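How to Store and Label Supplies in a Shared Classroom

Published by the Rillis Center for Adult Learning
Jul 16, 2019

14 shares | 3 comments

Shared classrooms serve several groups in the course of a week, and supplies left in the wrong place are often used up or thrown away by mistake. The following procedure applies to all teaching rooms at the Stulthorpe site. It takes one afternoon to carry out and should be completed before the August term begins.

Step 1. Empty the cupboards. Place all items on the floor or on a table and check them against last year's list. Items that do not appear on the list should be set aside and reported to Roxana Ciobanu at the front office, extension 827.

Step 2. Sort by use. Keep together the items that are used in the same lesson, even when they are of different kinds. Scissors and glue, for instance, belong with the paper they will be used on. Chemicals and cleaning products are to be kept in the locked cabinet at all times.

Step 3. Choose a container. Each group of items should have one container that can be carried by one person. Open trays are suitable for items used daily - everything else requires a lid.

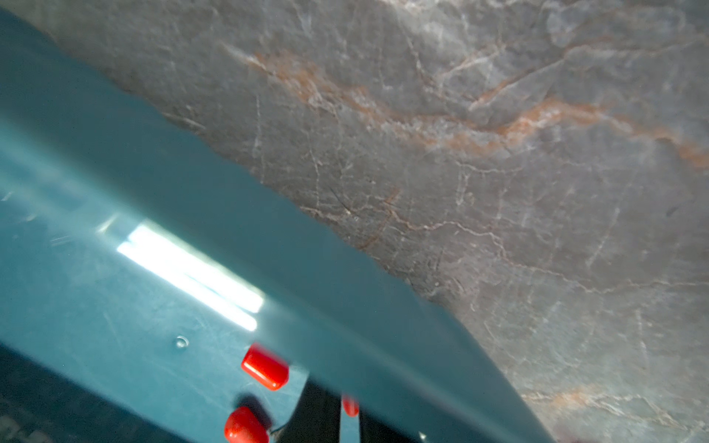
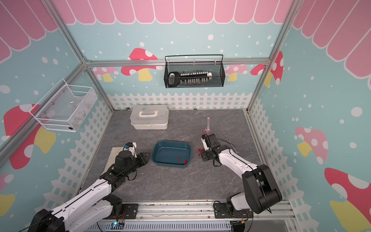
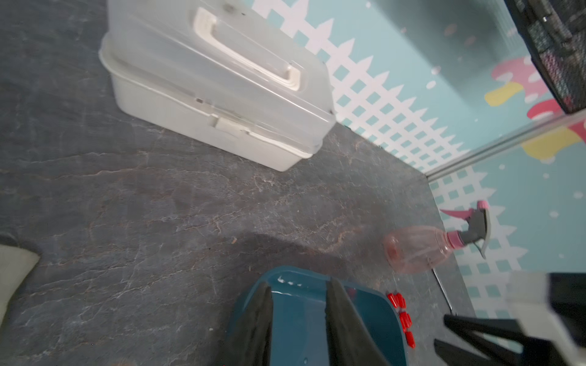
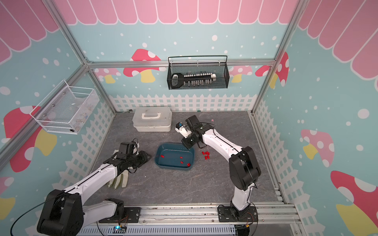
Step 4. Write the label. A label should give the course name, the name of the tutor and the term. Use block letters and a permanent marker, and attach the label to the tub itself, as lids are easily exchanged between containers. On a box with a translucent lid and a folding carry handle, such as the white one with the small latch on its front edge, the label goes on a side that faces outward when the box is on the shelf. Labels written in pencil will not be accepted.

Step 5. Assign a shelf. Shelf numbers run from 1 to 53 across the building. Heavy containers go on the lowest shelf. Tutors who need more than 3 containers should apply in writing to Gilmar Marinho, who keeps the shelf plan.

Step 6. Record the contents. Fill in one contents sheet for each container. One copy stays inside the container and the other goes to the front office. When an item is used up, cross it out on both copies - do not wait until the end of term.

Containers without a label will be moved to the lost property room, where they are held until the end of the term. Requests for new containers may be made at the front office during opening hours.

3 comments

We use cookies to improve your visit. By continuing to use this site, you accept our cookie policy.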